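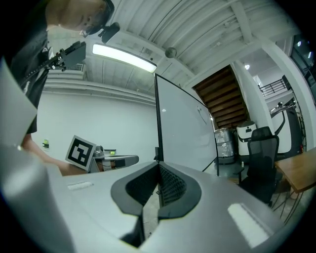 Does mixing hand-held gripper demos with head camera video help, or am I fooling myself?

posted by tinfoil_hinge in Robot Learning, Mon 5 October

Hi all, long-time reader, hardly ever post. I've been trying to reproduce the main result from the Skorkarton write-up (the one where they train a pick-and-place policy from hand-held gripper demos only, no teleop) and I'm getting numbers that look too good in one place and terrible in another.

My setup: two hand-held grippers, a wrist camera on each, and the person doing the demos also wears a head camera. I collected over 2,000 demos of one task, picking up a small part and putting it in a tray. Calibration is with a printed marker board at the start of each session. Then I trained two policies with the same code and the same number of steps. One only gets the wrist views. The other gets wrist views plus the head view, with the robot's fixed overhead camera standing in for the head at test time.

Wrist only gets 77 percent on the real arm. Wrist plus head gets 27 percent. But on held-out demos the wrist plus head one has a much lower action error, like half! So offline it looks like a clear win and on the robot it just wanders off to the left of the part and closes on air. The write-up says the extra view "improved every task we tried" and I can't find anything in the appendix about doing something special.

I've checked the timestamps, I've checked that I'm not swapping left and right (I did swap them in August, long story), and I retrained with 3 seeds. Same picture every time. What am I missing? Also, is one marker board pose per session enough, or should I be redoing it?

marrow_and_pine

Your head view is giving the answer away during training. When a person is about to reach for something they look at it first, so the head camera turns toward the part before the hand does. The policy learns "go wherever the view is pointing," and that works great on held-out demos because those have a head in them too. Then you bolt a camera to the ceiling that never turns and the policy has nothing to follow. I lost most of a summer to this on Walell and I still get grumpy thinking about it.

Quick way to check: take your held-out demos, freeze the head view on its first frame for the whole episode, and run the offline error again. If it shoots up, that's your problem. You can go the other way too and blank the wrist views. If the error barely moves, the policy is hardly using them.

What helped me, in the order I'd try it:

Drop the head view at random during training, and be aggressive about it. I ended up dropping it in more than half the batches, which felt silly, and it was still the biggest single gain.

Use the head camera for tracking only. You still get a nice global pose for both grippers when the board is in view, and none of those pixels go into the policy.

If you really want a third view, put a fixed camera in the room while you collect, as close as you can get to where the robot's overhead camera will be. The arms will look different (yours have skin on them, the robot's don't), so you'll probably need to mask them out.

As for "improved every task we tried," I'd look at what they tested with. If their robot has a camera on a moving neck, the result can be perfectly true and still be no use to you.

Geddes_basement

just use more data

floker_user_4

Agree with the long answer above, but I'd look at the calibration too, because "wanders off to the left" every single time sounds like an offset to me. A policy that's merely confused usually misses in all directions.

One board pose per session wasn't enough for us. We do one at the start and one at the end with the board in a different spot and a different tilt, then compare the two. If they disagree by more than a few millimeters we toss the session. It hurts the first time, you get used to it. Make sure the board is flat as well! Ours was printed on paper and taped down, and one corner had lifted just enough to bend the pose. We glued it to a stiff backing and a good chunk of our drift went away.

If you're on Floker for the tracking, turn off the automatic re-centering. It's on by default and it will quietly shift your origin whenever it loses the gripper for a moment. Reprocess the raw recordings with it off before you recollect anything, you might get most of your sessions back.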